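The Brotamine 200

Flora Guthrie wrote the words on the boxes at Skerkon, a company that made camera bags and, since a bad year with zippers, lens caps. She had been hired to write about bags. She had written "rugged" so many times that her phone offered it to her when she texted her mother.

In August the company decided to sell a lens. It was called the Brotamine 200, it came from a factory that wanted very much to be rid of it, and it arrived on a Monday with a manual 126 pages long, of which four were in English and two of those were about the warranty.

"I need three hundred words," said Brian Sang, who ran the place. "Use professional. Use precision. Say something about glass."

"It has glass in it?"

"Then say that."

Flora took the lens home. She owned a camera, which set her apart from most of the people who worked at Skerkon, and she thought she ought to take a picture with the thing before she called it precise. She sat on the floor of her apartment and pointed it at the cat, who was blurry. She turned the focus ring. The cat stayed blurry and the radiator behind him became very sharp. She turned it the other way. The cat got up and left, and she took a beautiful photograph of the place where he had been.

She did this for two hours. By bedtime she had a rule, which was that the Brotamine 200 would focus on anything you liked as long as it was slightly behind what you wanted.

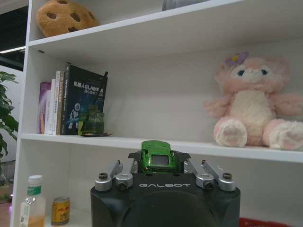
Darius said every lens did that if you were holding it wrong.

He said it the next morning in the break room, with the lens in his hand and his thumb on the front element. Darius Avram handled returns. He had the calm of a man who would be seeing all of it again in six weeks.

"I wasn't holding it wrong," Flora said. "I had it on a tripod. I had it on the dictionary."

"Which dictionary?"

"Does that matter?"

"Paperback gives a little."

She went back to her desk and typed: The Brotamine 200 is a professional telephoto lens made with precision glass. Then she looked at the sentence for a while. It had the ring of all her best work. She took out "precision," which left a professional lens made with glass, and there was no arguing with that.

By lunch she had a whole paragraph along those lines. The lens was black. It came with two caps, front and rear, and both fit. The barrel turned smoothly in either direction. It was compatible with the camera it was compatible with, for which see the manual. The price was $448, and she gave that a sentence of its own, because it was the one thing in the paragraph she was sure a customer would check.

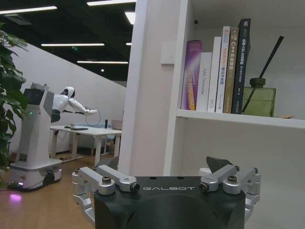

Brian read it standing up. He read it again sitting down, in Flora's chair, so that she had to stand.

"It doesn't say what it does."

"It takes pictures of what's behind things."

"Everybody's got a background," Brian said slowly, and she saw with alarm that he was having an idea.

The idea was a demonstration. There was a photographer in town, Despina Husar, who did weddings and the occasional prize bull, and whose name on a box was thought to be worth something within a radius of thirty miles. Brian called her. She said she would take the lens out on a job if she could keep it afterward. He agreed to this so fast that she asked for a bag as well.

The job was the Bălan wedding. Flora went along to carry things and to collect what Brian called language. If Despina said anything good, Flora was to write it down. If she said anything bad, Flora was to write it down and bring it to Brian, who would see what could be done with commas.

It was a large wedding in a small garden. Despina worked the ceremony with her own lenses and then, during the toasts, held out a hand without looking, like a surgeon, and Flora put the Brotamine into it.

Despina lined up on the bride. She took a few shots and looked at the back of the camera. She looked for a long time.

"Who's that?" she said.

Flora leaned in. The bride was a white smudge with a nice outline. Past her shoulder, in detail so fine you could count his eyelashes, a man in a brown suit was putting a dinner roll in his pocket.

"Take another," Flora said.

Despina took another. The groom was a haze. Behind him an aunt was reading the label on the underside of a plate.

"Huh," said Despina, and Flora wrote it down.

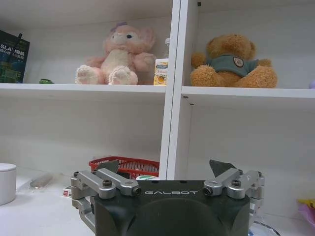 Did the lens ever hit what it was pointed at? Once, near the end, when the cake was moved back a foot while Despina was focusing.

They went through the rest in the car with the dome light on. Despina had kept shooting well past the point where courtesy required it. There was a waiter with his eyes shut, getting one second of sleep on his feet. There were two children under the far table, who had clearly come to terms over something. There was the bride's father, who in every other picture that day was wearing the face he had rented with the tuxedo, and who in this one was behind everyone, looking at his shoes and grinning like a kid.

"I can't sell them these," Despina said.

"No."

"I'm going to, though."

On Monday Flora handed Brian a new paragraph. He read it out loud, which he did when he suspected her of something. It said that the Brotamine 200 was a professional telephoto lens with a character of its own, and that owners should expect to be surprised by what they had photographed. It quoted Despina Husar, in full.

"Huh?" said Brian.

"With a period. It's more of a statement."

He thought about it. He asked if they could put "precision" back in, somewhere, anywhere, in the part about the caps. She said the caps had earned it.

The first order came from Irfan Pelupessy, of the Cornik Birding Society, who wanted to know if the lens was good for warblers. Flora wrote back that it was excellent for the branch behind the warbler. He bought it anyway. Darius cleared a space on his returns shelf and put a sticky note there with the man's name on it.

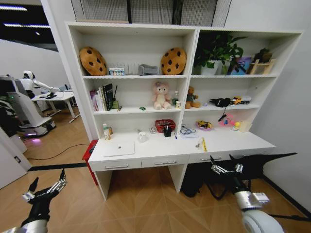 Top shelf: two cookie cushions, one at each end.

The space was still empty at Thanksgiving. Darius left the note up. In December an envelope came for Flora with no letter in it, only a print, eight by ten: a yellow blur in the middle, and behind it, every whisker sharp, a raccoon eating somebody's lunch.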